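Subject: Re: [arm-builders] Womollow two-arm kit, worth it for a small shop?

> Has anyone on the list put together the Womollow kit from Vomska? We do
> small-parts kitting and I'd like something on a bench that can put
> brackets and fasteners into bins while we get on with the real work. The
> product page is long on adjectives and short on anything useful. How long
> was the build? Does it take standard rail? And is the teaching software
> any good, or will I be writing my own by March?

Yes! Ours has been up for 19 days and I've been looking for an excuse to write about it, so thank you for asking.

Build first. I had both arms on the rail in nine hours, with a long lunch in there. The shoulder and base joints come assembled, so most of the time goes into the wrists and the cabling. Read the cable page in the manual twice before you start. I put one wrist cable on with too little slack, and the arm stopped short every time it reached across, so I had to take the end off and do it over. The base plates bolt straight onto ordinary aluminum extrusion, so whatever rail you have in the scrap rack is probably fine (check your slot width, the kit only ships one size of nut).

The walls are a separate purchase, from Lacson. I like them a lot more than I expected to. Having the same background all day has made our camera setup much less fussy, and the orange and blue cheer the place up.

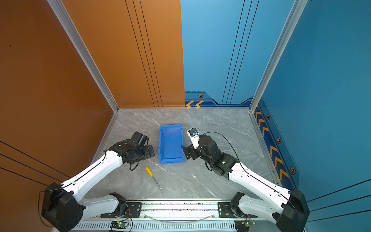
Posted by the bench lead, small-parts cell
Filed under: two-arm kits, bin work

For bin work, the second arm is what sold me. One gripper can hold a bracket at the rim while the other comes in from the far side, and you can teach it so the bin gets steadied during the drop. With our old single arm we had to clamp every bin down, and changing bin sizes meant moving clamps. Now I just swap the bin and run the start pose again. The fingers are slim enough to get down along the side of a tray, too.

On the software: you teach by moving a pair of leader arms and the kit follows. I had a usable bracket-to-bin routine after four sessions, and I'm no programmer. It saves each run as its own file, and the naming is awful, just a string of digits, so make yourself a folder plan early. We're at 313 saved runs and I'm still renaming the first batch. You won't be writing your own by March unless you want to.

Things I'd change: the stock finger pads get slick on painted parts, and I swapped ours for a set from Gonetti that grip much better. The controller boards sit right out on the rail with their wiring, so I'd like to see Vomska sell a cover. And the arms are not strong. Brackets, small motors, hand tools if you pick them up near the middle, fine. A full bin, no.

Would I buy it again? In a heartbeat, for light parts. If your fasteners are tiny I'd ask Vomska for a loaner pair of grippers first, as I haven't tried anything smaller than an M4 screw.

Happy to send my rail drawing and the cable lengths that worked for us. Tell me your bench depth and I'll mark up where the base plates should go.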